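Sestlow bench arms: questions about the bin fault

What is the fault?
After a restart, some arms lose their stored table height and reach 7 mm too low. In open floor space you may not notice. Over a bin, the fingers press into the bottom or catch the rim, and the arm stops with code 313.

Which arms are affected?
Any arm running the June release of the Jindale controller. Arms still on the Windilano controller are not affected.

Is it dangerous?
The force limit still works, and so does the emergency stop. The risk is to hands. People see a stopped arm and reach in to free the bin, and the arm can lift when the code clears. Press the emergency stop first, every time.

Can I just clear the code and carry on?
No. The height stays wrong until it is set again. Florian Sabatier had a finger joint bent at the Mallet site after the code was cleared four times in one morning.

How do I set the height again?
Clear the space under the gripper, open the Setup page and run Table Touch at 200 mm per minute. Save, then restart once more and check that the value is still there.

When will there be a fix?
Mathis Masson is testing one now. It has to get through 1,000 restarts before we send it out.

What should I check before going back to normal work?
Run one slow reach into an empty bin and stop it part way. Look at the fingertips from the side — at the first stop they should be just below the rim, as they are over the cream bin in the photo. Leave the apple and the other small items where they are on the table until that reach has passed, then start the usual sorting job.

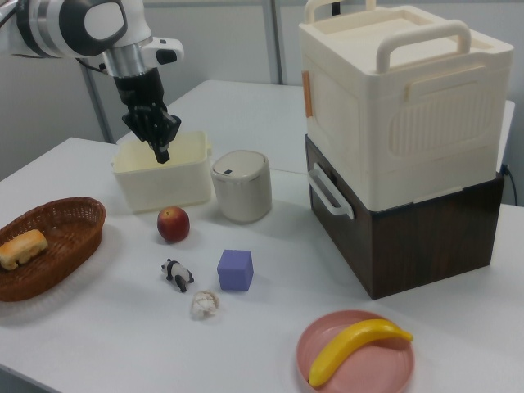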